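Zuvgate Furniture Touch-Up Kit

For small scratches, chips and rubbed corners on painted desks, dressers and shelves. The kit holds 11 color sticks, 2 fine brushes and a bottle of Haltden clear sealer. Pick the stick closest to your finish, or blend two on scrap card first. Let the color dry overnight before you seal it.

Covers greens, oranges, whites and grays. Not for outdoor use, glass or raw metal. Wipe off old wax and polish before you start.
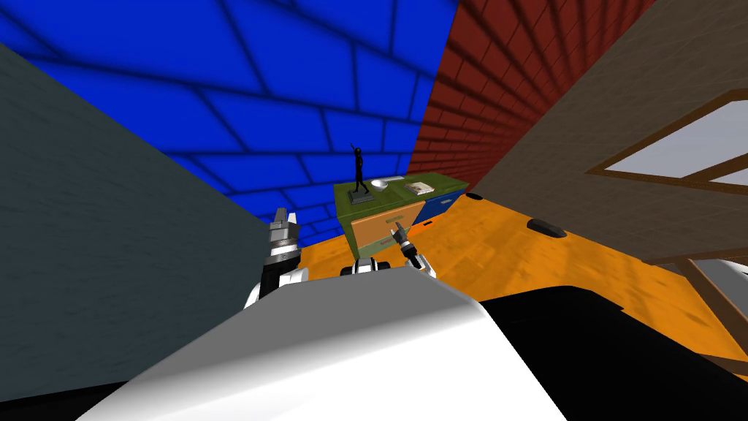
One buyer wrote that the orange went on darker than the cap and dried to a good match after the second coat, but that the sealer brush sheds and is better swapped for your own. The Haltden brush is sold separately.

Bottle size: 8 ml
Finish: satin
Cleanup: soap and water while wet
Storage: above freezing, cap tight

Refill sticks are sold singly. Shops can order by the case from Gill. Colors from the older Nodetti range are no longer made.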